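현장 노트: 손으로 가르치면 로봇이 집안일을 배운다는 말

Siketti가 이번 분기에도 같은 약속을 들고 나왔다. 사람이 손에 그리퍼를 쥐고 집안일을 하면 그 움직임이 그대로 로봇의 교재가 된다는 것이다. 원격조종 장비도 필요 없고 로봇 본체를 방에 들일 일도 없으니 싸고 빠르다고 한다. 지난가을 Tirnell이 장갑형 장비를 내놓으면서 했던 말과 거의 같아서, 나는 설명을 듣는 동안 수첩에 별로 적은 게 없다.

작업은 침대 위의 천 한 장을 다루는 일이다. 양손에 그리퍼를 하나씩 들고 집고, 당기고, 펼친다. 맨손이라면 생각할 것도 없는 동작인데 손가락이 둘뿐인 집게로 하려면 요령이 필요하다. 천은 매번 다른 모양으로 구겨진다. 컵이나 상자처럼 어디를 잡으면 된다는 답이 정해져 있지도 않다. Siketti의 계획서에는 시연 3000회가 목표로 적혀 있었다. 한 사람이 하루에 300회까지 할 수 있다는데, 그 속도로 하루를 채운 사람의 마지막 시연이 첫 시연과 같은 품질일지 나는 의심스럽다.

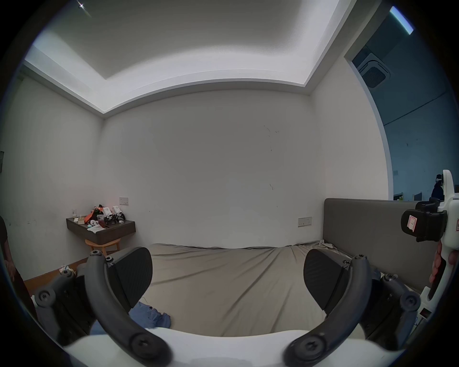

Upendo Muriithi는 횟수를 따지는 것부터가 잘못이라고 했다. 같은 방, 같은 침대에서 3000번을 해 봐야 로봇은 그 방을 외울 뿐이고, 차라리 집 42곳을 돌며 조금씩 모으는 편이 낫다는 얘기였다. 나도 대체로 동의한다. 다만 집을 옮겨 다니기 시작하면 처음에 내세운 '싸고 빠르다'는 장점이 얼마나 남을지는 따로 계산해 봐야 한다. 이동 시간과 섭외비는 계획서에 한 줄도 없었다.

더 신경 쓰이는 건 사람 쪽의 버릇이다. 능숙한 시연자는 실수를 거의 하지 않는다. 그래서 천을 놓쳤을 때 어떻게 다시 잡는지가 자료에 잘 담기지 않는다. 서툰 시연자는 실수는 많이 하지만 복구하는 방식이 제각각이다. Dario Russo에게 어느 쪽 자료를 더 쓰느냐고 물었더니 "섞어서 쓴다"는 답이 돌아왔다. 비율은 아직 정하지 않았다고 했다. 이 방식의 성패가 거기에 걸려 있다고 보는 나로서는 꽤 허술하게 들렸다.
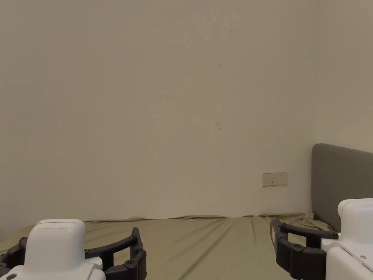
양손 작업이라는 점도 그냥 넘길 수 없다. 사람은 왼손이 당기는 힘을 오른손으로 느끼고 무의식중에 맞춘다. 그리퍼를 쥐어도 그 감각은 손잡이를 타고 어느 정도 전해진다. 그런데 기록에 남는 것은 영상과 위치, 집게가 벌어진 정도뿐이다. 시연자가 힘을 느끼며 내린 판단을 로봇은 영상만 보고 짐작해야 한다. 얇은 천이라면 버틸지 몰라도 두꺼운 이불로 넘어가면 사정이 다를 것이다. Siketti는 힘 센서를 다음 판에 넣겠다고 하는데, 날짜는 말하지 않았다.

공정하게 적자면 좋아 보이는 점도 있었다. 조종간을 잡고 화면을 보며 하는 원격조종과 비교하면 동작이 훨씬 자연스럽다. 지난 10월 Skustex에서 원격조종으로 수건 개는 시연을 봤을 때는 모서리 하나를 잡는 데 한참이 걸려서 보는 쪽이 먼저 지쳤다. 손에 들고 하는 쪽은 적어도 사람이 집안일을 하는 속도에 가깝다. 준비에 드는 품도 적어 보였고, 장비를 처음 쥔 사람도 금방 따라 했다.

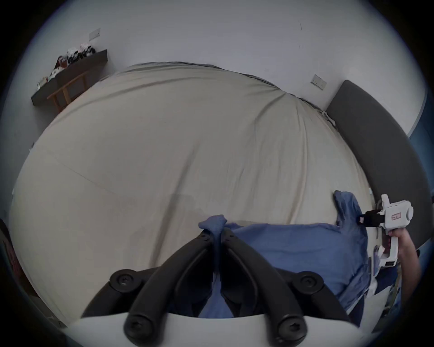
양손 그리퍼로 파란 천을 다루는 시연 작업.

그래도 내가 보고 싶은 건 시연이 끝난 다음이다. 사람 손을 떠난 그리퍼가 로봇 팔에 달려서, 처음 보는 침대에서, 처음 보는 천을 몇 번이나 제대로 펴는지. 성공률 표를 달라고 했더니 내부 검토 중이라고 한다. 실패한 시도까지 모두 들어간 표를 받으면 다음 호에 그대로 싣겠다. 비슷한 장비를 써 본 독자라면 시연 품질을 어떻게 걸러 내는지 편집부로 알려 주기 바란다.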